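16 May 2018

Laundry day, or the second half of it anyway, since I gave up on the first half when the machine started thumping again. Everything that's clean is out on the porch now because the tiles are nice and cool out there and the living room is still full of boxes from Grivitz (Mom's old kitchen stuff, I can't face it yet). I had my coffee, I had my radio, and I still managed to put off the folding until after lunch.

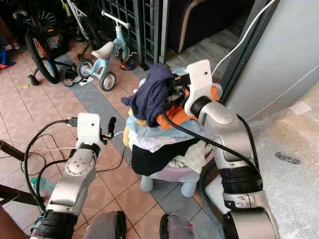

I really do need a proper folding table. Every time I say so I go and look at prices and close the tab again, and then I'm back to piling it all on whatever is nearest. Today it was the little lilac stool, the one with the light blue legs, which was fine for the orange thing and the black thing and much less fine once the big navy one went on top. It's such a bulky piece! It takes up the room of everything else put together and it never wants to lie flat, and I always leave it for last and then it's the one on top anyway. Vimala says sort by drawer and fold by size. I sort by whatever I grab, and then I go back and do half of it over.

The stool came from Iner, from that tiny shop by the bus stop, and it cost me 11 and has been a plant stand, a footrest and a place to sit when I shell peas. I nearly gave it away in January when I was doing my big clear-out (which lasted one afternoon). So glad I didn't.

I did try the fold from the Kandasamy booklet, the one where you lay the sleeves straight back and roll from the bottom up. It's good for T-shirts. For anything thick you get a sort of loaf. I made a loaf, undid it, made another one, and then just folded it in half and in half again like my grandmother would have. Also there's dotted stuff to do, and I love the dots, I'd have everything in dots if I could, but they make my eyes go funny when I'm lining up edges.

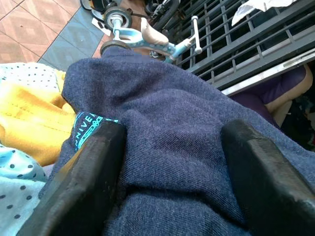

Things to do before the weekend

Find the other pillowcase. Call about the thumping (it's the spin cycle, I'm sure of it, it only does it near the end). Buy clothespins, the wooden ones, the plastic ones snap if you look at them. Put the mustard yellow in with the towels next time and see if it stays that color. Give Vimala her dish back!!! It has been here for four weeks.

I was out on the porch longer than I meant to be. There was a breeze for a bit and the neighbor's radio was playing the same song as mine but a second behind, and I kept stopping to listen to it. Then I wrote half a letter, then I went back to the pile, and the light blue with the little white dots was sitting there in the middle of it all waiting for me. I want to iron that one. I never iron anything, but I want to iron that one.

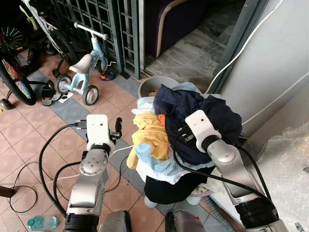
Thaddäus Schwaiger called over the wall that I should always do the heavy things first, while I've still got the patience, and leave the small stuff for when I'm tired. I told him I'm tired at the start. He said then do them sitting down, and to borrow his bench if I want it, it's only holding up paint cans. So I might! It would beat kneeling on the tiles.

Soup for supper, and the end of the bread. I still haven't looked for that pillowcase.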